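Caring for What You Wear
Unit 4 Handout: Padded and Quilted Outerwear
Instructor: Nadja Hauser
Bring to class: one padded jacket of your own, any age, any condition

Welcome to my favorite unit! February is the perfect month for it, with everyone's winter coats looking tired and half of them about to disappear into closets until fall.

Why quilting matters
A puffer jacket is a set of small pillows sewn side by side. The stitching lines hold the fill in place so it can't slide down to the hem. Every needle hole is also a tiny opening, and if you wear down, sooner or later you will meet a feather coming out of one. Don't pull it! Pinch it from the inside through the lining and draw it back in.

Terms to know
Baffle: the padded channel between two rows of quilting.
Loft: how high the fill stands when nothing is pressing on it.
Ruching: fabric gathered along a seam so that it puckers on purpose. Students often try to iron it flat. Please leave the iron in the cupboard.
Trim: studs, beads, snaps, anything attached to the shell.

Looking before washing
Lay the jacket out full length on a bed. A table is fine too, but I love a bed for this, with all that room for the sleeves. Read the care label first. Empty the pockets (Lertchai Duangkaew found a bus pass from his school days in last term's class, and we all cheered). Then run your fingers down each seam and around every piece of trim. A loose stud is a two-minute fix now and a snagged lining later.

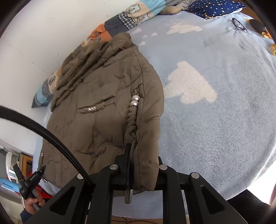 Fig. 1. Puffer jacket with ruched sections. Note the studs along the slanted pocket and the two pearl-like beads on the ruched seam.

Trim like this goes on your check sheet before anything else. Write down where each piece sits, close the zippers and turn the jacket inside out if the label allows machine washing. With beads I spot clean whenever I can get away with it.

Homework
Fill in one check sheet for your own jacket and sketch the seam lines, front only. Rough sketches are great! Reading: Ongart, chapter on fills and linings, through page 29.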